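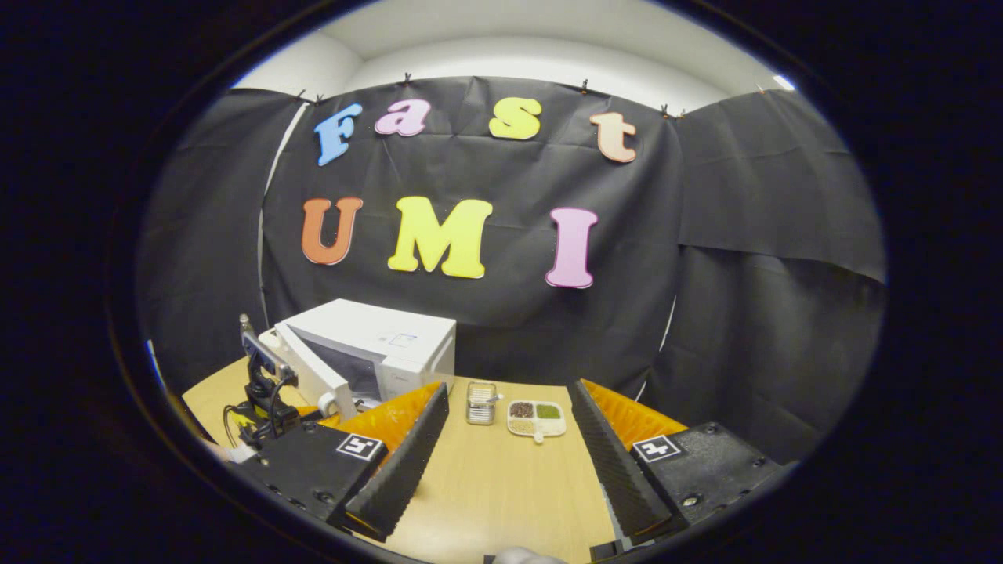
The microwave, waiting for me to commit.

January 16, 2023

Spent my lunch hour loitering near the white microwave with its door partly open. I have stood in front of more imposing appliances and felt less judged. There was the little stainless steel container with the ribbed sides, and next to it the white divided tray, and I had one portion of rice and beans to put somewhere. Metal doesn't go in. I know this. I knew it in April too, when Anselmo's kitchen on Arango Street briefly had its own weather.

So, the divided tray. I have mixed feelings about divided trays. They suggest a person whose peas must never meet his potatoes, and I gave that up at age 11 under pressure from my mother. But the tab handle is a decent idea, and I've burned enough fingertips to respect one.

Heriberto says two minutes, stir, two more. Heriberto also says the foam letters cheer the place up – Fast UMI, in pink and orange and yellow, against all that black cloth. I'll give him the M. It is a very confident M.

Ate standing up. The rice was lava at one end and January at the other. Must buy a lid, and call Anselmo back about Saturday before he gives my chair to his cousin.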